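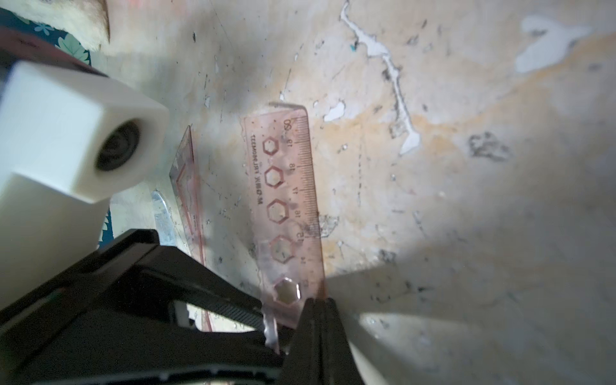 Knitters wanted for the Isholm pattern trial

Home | What we do | Patterns | Get involved | Contact

Do you knit? Would you like to knit something before anyone else has had the chance? We're looking for 23 people to try out the patterns for our next book, and we'd love to hear from all sorts of knitters, including the ones who have only ever made scarves and are a bit scared of sleeves.

The book is called Vergara, and it's a collection of jumpers, cardigans and hats with colourwork yokes. Yanti Ong has designed most of it and Gus Boateng has written the hats (there's one with a folded brim that I've already made twice and will probably make again). The patterns have been worked out on paper and each has been knitted once by its designer. Now we need to find out what happens when other hands get hold of them!

What you would do

You choose one garment or two hats from the list we send you. You knit from the draft pattern, in your own size, and write down anything that stops you, puzzles you or sends you back three rows. Typing mistakes count. So does "I had to read this line four times". We also ask for your tension before and after blocking, measured flat over 10 cm, and the finished chest, sleeve and body lengths.

Yarn is supplied for everybody. It's a plain 4 ply wool in 32 shades, and you can pick your own colours as long as there's enough contrast for the yoke to show up. Needles you'll need to find yourself. Most of the jumpers use 3.25 mm and 3.75 mm circulars.

Who we're looking for

You should be able to knit in the round and follow a simple chart. Stranded colourwork experience is useful for the jumpers, but two of the hats were written with first-timers in mind and we really do want first-timers to test them. We're especially short of people for the largest sizes, and for the child's cardigan in any size.

You'll need to be able to post your finished piece to us for a fortnight so that Jianhua Cai can check the measurements. It comes back to you afterwards and it's yours to keep, along with any leftover yarn and a copy of the book.

How long it takes

Hats have a deadline of five weeks from the day your yarn arrives, and garments have twelve. There's an online group where testers swap notes, and it gets wonderfully chatty around the sleeve stage. The book goes to print in July.

To apply

Email Mingxuan Qian with your size, which pieces you fancy, and a line or two on what you've knitted lately. Photos are welcome, wonky ones too. Please apply by Sep 16, 2024. We'll reply to everyone, whether or not there's a place.

Contact the Isholm pattern desk | © Isholm Knitting | Back to top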